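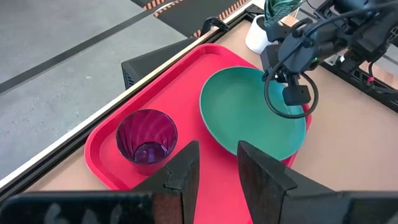 Is the Candthorpe box set worth buying if you've already seen the movies on streaming?

Mostly for the second disc, and only if you can get it under list price.

I came to Candthorpe the way most people did, on a Sunday with a cold, three installments in a row, half asleep for the middle one. It's a trilogy about a harbor town where the ferry stops running and everyone gets steadily worse at talking to each other. The first movie is very good. The second is better. The third has a helicopter in it.

Netbridge has now put all three on disc in a box that weighs as much as a decent dictionary. There were 3,000 made, and mine is number 300, a fact I've mentioned to more people than wanted to hear it.

The picture is a real step up. Streaming turned all that fog into gray oatmeal, and the night walk along the breakwater in Munudley (the second one, for those who also slept through it) was basically a radio play. On disc you can see faces. You can also see that the moon is painted on a board, but I've decided to be charmed by that.

Sound is less of a success. The dialogue sits low and the score sits on top of it, so I spent the ferry inquiry scene riding the volume button like a man landing a plane. There's a second audio track labeled "original theatrical" that's quieter all the way through. I suppose that counts as a fix.

Now the extras. You get 14 deleted scenes, and 11 of them are people arriving at doors. The other three are terrific, especially a long argument over a borrowed coat that explains the whole ending of the second movie and should never have been cut. Kanini Urio wrote the booklet essay, and it's the best thing in the package: funny, a bit grumpy, and willing to say that the third script was finished in a parking lot. She also makes a case for Sang, the director's early short, which is included here and runs nine minutes. I liked seven of them.

Commentary on the first movie only. The director remembers every lunch and almost none of the shoot.

Gripes: the discs are held in cardboard sleeves so tight that I've already put a thumbprint on all three, and the menu plays the same eight seconds of accordion until you pick something. Pick quickly. The subtitles also spell the town's name two ways, sometimes in one conversation.

If you only care about the second movie, Netbridge says a single-disc version is coming in November, without the booklet or Sang. I'd still go for the box — just leave the helicopter one in its sleeve.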